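Reviews > Kids' Room > Storage

Hoarau Toy Hammock, six months in

The Hoarau hangs in a corner from three hooks and promises to lift the plush population off the floor. Mine took 61 minutes to put up, most of them spent finding a stud.
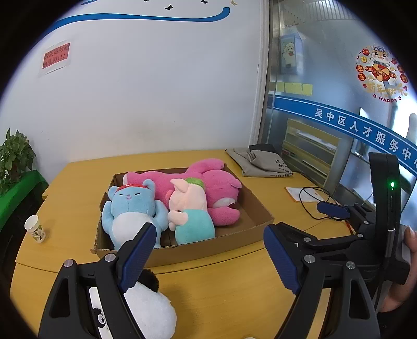 Three residents, boxed.

It holds plenty, I'll give it that. It also sags, so everything slides to the middle and the one bear my daughter wants is always at the bottom. The hooks have stayed put. Buy it if you're tall and patient. Otherwise, get a bin.

Kerubo Temba

© Tradine Reviews | Contact | Back to top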